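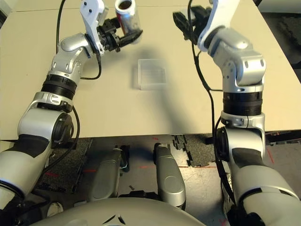 *Reading time: 2 minutes*

# Sorting out cans, boxes and screw-top jars for the odds-and-ends shelf

I have been saving small containers for years, and for most of that time they sat in a heap at the bottom of a cupboard, doing nobody any good. Last April I finally went through the lot – 47 of them, if you please – and this is the way I've done it ever since.

## 1. Clear a table

Pick one with a plain top, so that a stray screw or bead shows up straight away. Bring the containers over a few at a time. I used to tip the whole cupboard out at once and then had nowhere to put my elbows (or my tea).

## 2. Cans

An open drinks can makes a decent pot for pencils or paintbrushes, as long as you are careful of the rim. Rinse it twice, tip it up to drain, and run a fold of old cloth along the opening to find any rough bits. If it snags, into the recycling it goes.

## 3. Clear boxes

Little see-through plastic boxes are my favourites, I must admit. Flat things go in them: stamps, labels, needles in their paper. If the lid has ridges, dust does love to settle there, so give it a going over with a dry toothbrush before you put anything inside.

## 4. Jars

Small glass jars with screw-on lids are for anything that rolls or spills. Wash the jar and lid separately and leave them apart overnight, then fill to just below the neck. Hold the jar steady and set the lid down level before you start turning. If it goes stiff at once, the threads have crossed, so back it off and start again. An arrow on top of the lid is a great help to anyone who can never remember which way is which, and I'm very fond of a red one on pale blue.
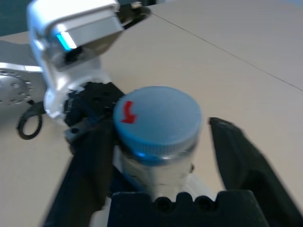 Yanti Sitompul wrote to say that she warms a stubborn lid under the hot tap for a minute and then grips it with a rubber glove, and that she has not had to ask for help with a jar since.

I've tried the glove and it works nicely, even on the small ones.

## 5. Back on the shelf

Jars at the front, boxes stacked behind, cans at the end where you can reach the pencils.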